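`redby-twoarm` – data card and collection notes

Maintained by Eleni Mladenović (collection) and Santosh Bajpai (conversion, training splits). Questions about the recordings go to Eleni. Questions about the files go to Santosh.

## Summary

Redby is a set of teleoperated episodes recorded on a two-arm table at the Drinport workshop. The subject is light, flexible material: artificial leaves, leaf sprigs and flower heads that have to be picked up, turned, laid down or put in a basket. It was gathered to train imitation policies that map camera views and arm state to arm motion.

| Item | Value |
|---|---|
| Episodes in release | 400 |
| Training split | 300 |
| Arms per station | 2 |
| Task families | 5 |
| Control mode | teleoperation, one operator per episode |
| Conversion tool | `teuber` |
| Episode format | one directory per episode |

The 100 episodes outside the training split are divided between validation and test. The split is by session and not by episode, so layouts from one session never appear on both sides. Please keep it that way if you re-split.

## Station

Both arms work over one white table. They stand opposite each other with a shared work area between them, and each can reach past the midline. The two arms are not the same model. Finish, joint layout and reach differ, and the action vectors are kept in separate fields for that reason. Do not average statistics across the arms.

The fixed camera is mounted clear of both arms and does not move during a session. It is unmounted only for lens cleaning, after which the extrinsics are measured again and written to `session.json`. If you train on pixels alone you can ignore the extrinsics. If you project gripper poses into the view, read them per session.

The surroundings are left as they are. Floor, stands, cables and people's feet show up in the fixed view in many episodes, and props collect along the table edges. We did not mask any of it. A policy that depends on a clean background will do badly on this set, and Santosh's view is that it should.
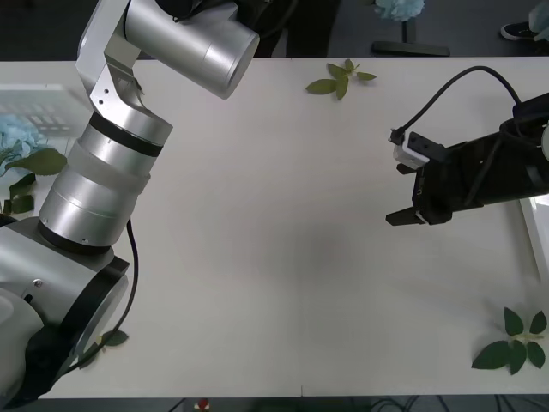 ## Task families

1. `pick_single` – pick up one loose leaf and lift it clear of the table.
2. `pick_sprig` – pick up a sprig by the stem. A grasp on the leaf blade is accepted if the sprig stays in the gripper until the end of the episode, and is marked `grasp: blade`.
3. `handover` – pass a sprig from one arm to the other. Either arm may start.
4. `place_basket` – carry a leaf or flower head to the basket and release it inside the rim.
5. `clear_area` – move everything out of the shared area to either long edge. Order is free.

The families are not balanced. `pick_single` is the largest because new operators begin there. `handover` is the smallest and has the longest episodes. Per-family counts are in `stats/families.csv`, which is rebuilt with each release, so please quote that file and not this page.

## Recording procedure

1. Home both arms. Check that the emergency stop releases and resets.
2. Start the recorder and wait for all streams to report. Do not begin with a stream missing; it cannot be patched in afterward.
3. Scatter the props by hand. Do not arrange them. Leaves may overlap, lie upside down, or rest against an arm base.
4. Read the task string from the prompt. The operator does not choose the task.
5. Press the left pedal to start. Carry out the task at a normal pace.
6. Press the left pedal again to stop. Press the right pedal instead if the attempt failed.
7. Return both arms to home before anyone reaches over the table.
8. Re-scatter every prop that was touched. Props that were not touched may stay.

Failed attempts are kept in `failed/` and are not part of the 400. They have the same layout as the released episodes and can be loaded with the same code.

Retries inside an episode are fine. If a leaf slips and the operator goes back for it, keep recording. The second approach is often more useful to the model than a clean first one. An episode is only marked failed if the operator gives up, an arm faults, or a prop leaves the table.

## Directory layout

```
redby-twoarm/
 sessions/
 <session_id>/
 session.json
 episodes/
 <episode_id>/
 meta.json
 fixed.mp4
 wrist.mp4
 state.parquet
 action.parquet
 failed/
 splits/
 train.txt
 val.txt
 test.txt
 stats/
 families.csv
 norm_left.json
 norm_right.json
```

`left` and `right` are always as seen from the fixed camera. Sessions recorded before October used the operator's left and right, and those were swapped during conversion. If you have an older local copy, delete it and convert again.

## Fields

`meta.json`

- `family` – one of the five names listed under task families.
- `prompt` – the task string as shown to the operator.
- `grasp` – `stem`, `blade` or `none`.
- `lead_arm` – the arm that makes the first contact with a prop.
- `retries` – integer, entered by the operator at the end of the episode. Treat as a hint.
- `notes` – free text, often empty.

`state.parquet`

- Joint positions and velocities for each arm, in radians.
- Gripper opening, scaled from 0 (closed) to 1 (open).
- Timestamps from the recorder clock.

`action.parquet`

- Commanded joint positions, same order as in the state file.
- Commanded gripper opening.

State and action are written at the same rate and aligned by timestamp. Video frames are not resampled. The loader picks the nearest frame to each state row, and you can turn this off with `--no-align`.

## Converting

```
teuber convert sessions/ --out build/ --split splits/train.txt
teuber check build/
```

`check` reports missing frames, gaps in the clock, and joint values outside limits. It exits with an error on any of them. Warnings about idle time at the start of an episode can be ignored; operators tend to pause after the pedal.

To trim idle time, pass `--trim-idle`. The baseline was trained on trimmed data, and untrimmed training gave a policy that sat at home for long stretches before moving.

## Baseline

The baseline is Stitard, our small action-chunking policy. The config is in `configs/stitard_base.yaml`. It takes both views and the state of both arms, and predicts a short run of joint targets for each.

It handles `pick_single` well enough to be used as a smoke test after changes to the loader. On `handover` it usually completes the first grasp and then stalls before the second arm closes. We have not found out if this is a data problem or a model problem. More handover episodes are planned either way.

## Known problems

- Thin leaves seen edge-on nearly vanish in the fixed view. The operator could see them from where they stood, so some motions look unmotivated from video alone.
- Arm shadows fall across the table and move with the arms. Brightness augmentation helps a little.
- An arm can hide the prop it is reaching for. Use the wrist view for these stretches.
- The gripper opening does not tell you if a leaf is held. The material is so thin that a closed gripper reads the same with or without it.
- Cable slack changes between sessions. It is visible in both views and carries no information about the task.
- In a few early sessions the `lead_arm` field was filled in by hand and is wrong for some handovers. Recompute it from state if you need it.

## Not suitable for

- Real plants. All foliage is artificial, and it springs back in a way that fresh leaves do not.
- Force control. No force or torque signal was recorded.
- Safety testing around people. Anyone near the table was outside the reach of the arms during recording, and no person is labeled.

## Adding sessions

Open a branch named after the session ID, run `teuber check` on it, and attach the report to the request. Eleni watches a sample of the episodes at normal speed before anything is merged. New prop types need a line in `props.md` first. Do not edit the files in `splits/` by hand; Santosh regenerates them at release time and local edits will be overwritten.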